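Widum Street Hall Users' Group
Minutes, April meeting, Saturday, 10 am

Chair: Cornel Mocanu
Minutes: the person who sat nearest the pen

1. Previous minutes
Accepted, with one correction. The word "heated" is to be removed from the description of the back room.

2. The table
Cornel reported on the cost of re-covering the craft table. Etance has quoted $400 for new carpet, fitted. Herkari will sell us an offcut for $80 and leave the fitting to our conscience. A long discussion followed on colour. Grey was proposed and met with silence.
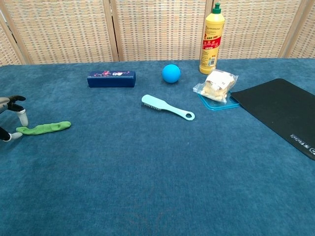
Carpet as a surface for craft had its critics, as it does every year. Mrs Vukčević said that clay and pile should never have been introduced to each other, and that she has spent more evenings than she cares to recall picking one out of the other with a fork. The long lime green roll lying straight on the fabric was raised as evidence, and the lighter worn patches were put down by the meeting to honest labour. Moved that clay be rolled on a board from now on. Carried. Moved that somebody buy a board. Deferred.

3. The divider
The folding divider stays behind the table. The playgroup would like it back by the door, where it used to stop the draught. The chair noted that it also used to fall over. It remains where it is until June, when the playgroup may ask again — and no doubt will.

4. Things left on the table
The rule is that whatever comes out of the cupboard goes back in the cupboard. The meeting reviewed how the rule is going.

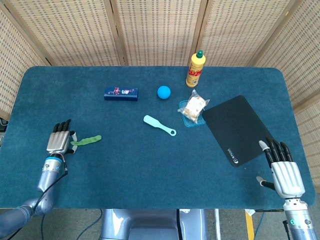

Item 4: the table, with ball, yellow bottle and navy box still out.

Agreed that the ball belongs in the games tub and the navy box on the stationery shelf. The black mouse pad was discussed at greater length than it deserved. The hall has no computer. It will be kept at the front desk for a month and then offered to the playgroup in place of the divider.

5. Cupboard key
The padlock code is no longer 1233, as it had been written on the padlock. Members should ask Cornel for the new one and try to remember it.

6. Other business
The urn still drips. Noted.

Meeting closed when the dance class arrived.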